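This site uses cookies to remember your reading preferences. Accept | Manage settings

Keeping Small Jars and Containers in Order on a Two-Level Rack

The Hernley household guidance pages are prepared for residents who share a kitchen or keep dry goods in a room with limited cupboard space. The following advice was revised in March by Mackenzie Morin and replaces the earlier sheet on open shelving.

A small metal rack placed on a table will hold most of the jars in weekly use. Before loading it, residents should remove everything, wipe both shelves and the tabletop with a damp cloth, and allow the surfaces to dry. Feet that rock on the table should be leveled with felt pads.

Glass jars are best kept toward the center of a shelf. Containers used every day may stand at the front of the table while the rack is being arranged, and should be returned to it last. Lids are to be wiped and closed fully before a jar is lifted.
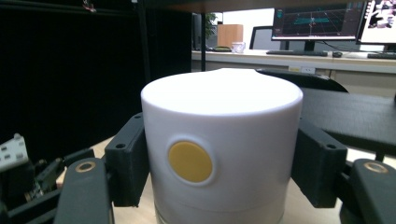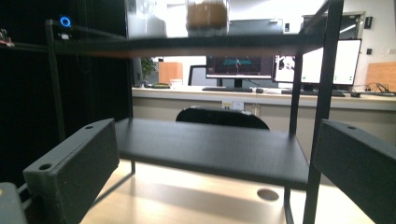
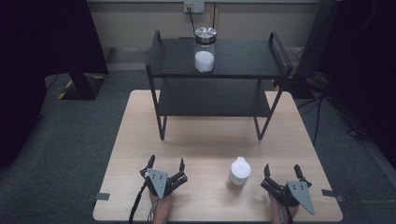
White powders such as salt, fine sugar and baking soda are easily confused once they leave their packaging. Each jar should carry a label on its side giving the contents and the month of filling. Masking tape and a soft pencil are adequate; printed labels are available from the Emesley office on Thursday mornings.

Jars should be filled no higher than the shoulder, so that a scoop can be used without spilling. An older supply must be finished before a new one is added. Where a small amount remains, it may be tipped into a clean bowl, the jar washed and thoroughly dried, and the older contents placed back on top of the new.

The lower shelf is suitable for heavier items. A clearance of 11 inches between levels will accept nearly all standard jars, and residents purchasing a rack should measure their tallest container first. Power cords should be kept behind the rack and away from its legs.

Racks may be borrowed for a trial period of 17 days. Requests should be made in writing to Room 426.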